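3.2 Household textiles and storage

Respondents in Ternar kept soft goods longer than any other class of item. Of 1513 households, 527 stored cushions or knitwear unused for a full season (Figure 4).

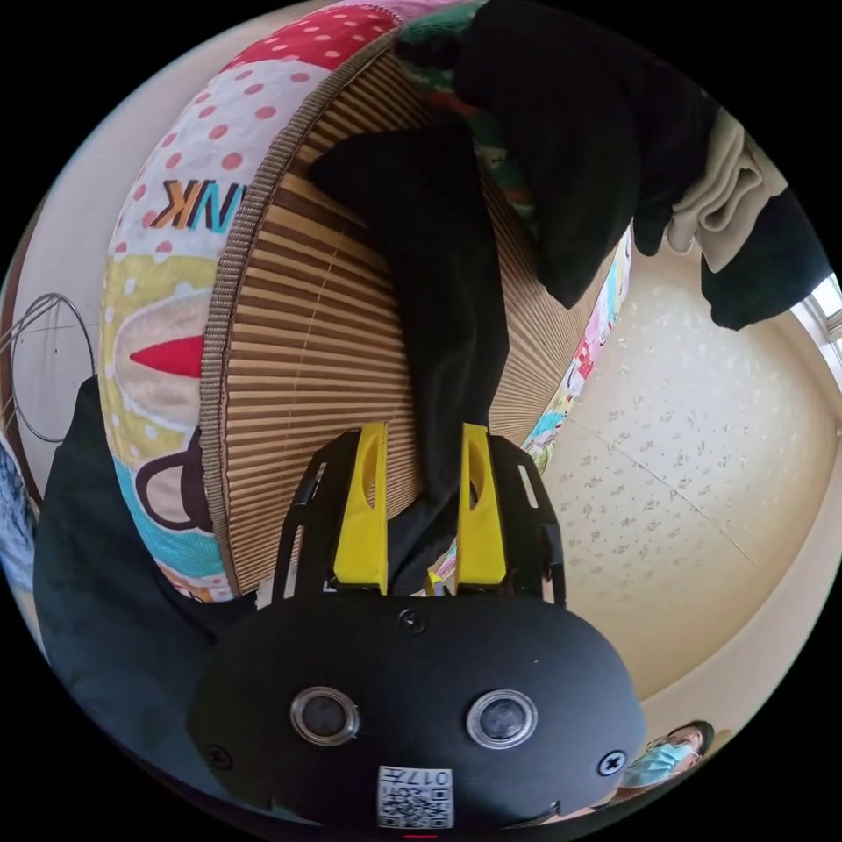

3 min read

Seat cushions were logged by shape only.

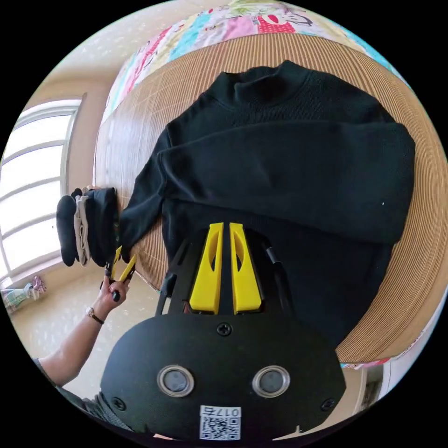
Ternar, July

Sweaters were recorded by collar type and sleeve length, following the Kondard list.

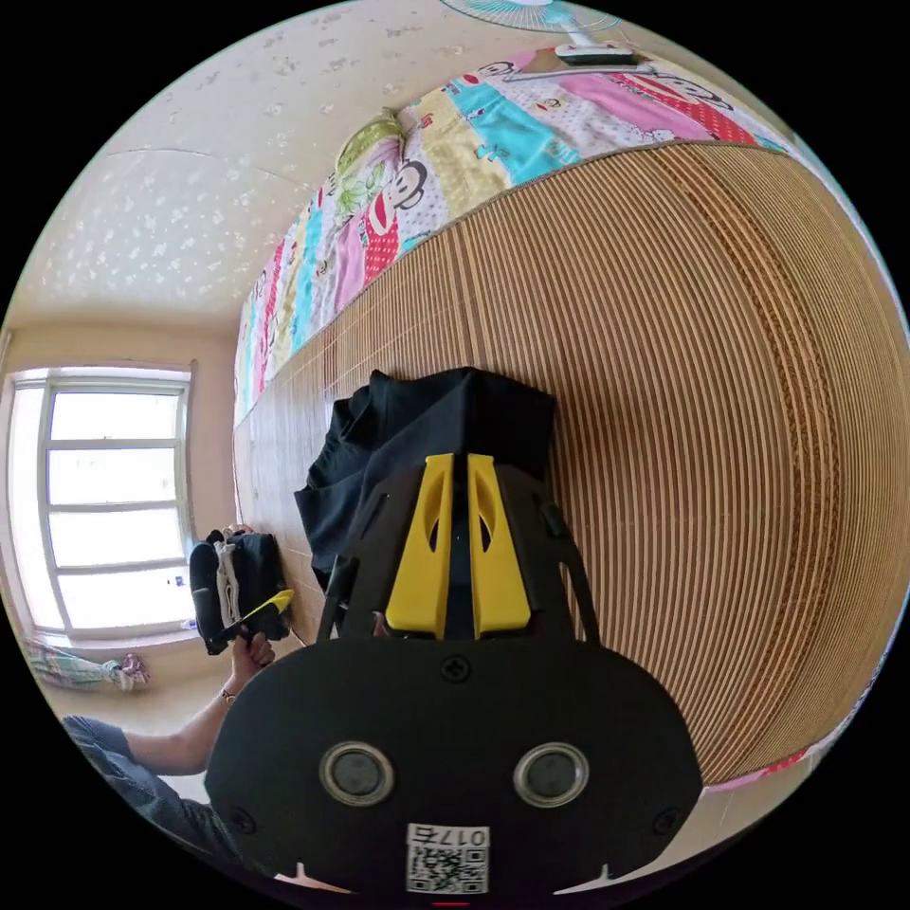 What was the storage limit?
The limit was 12 months.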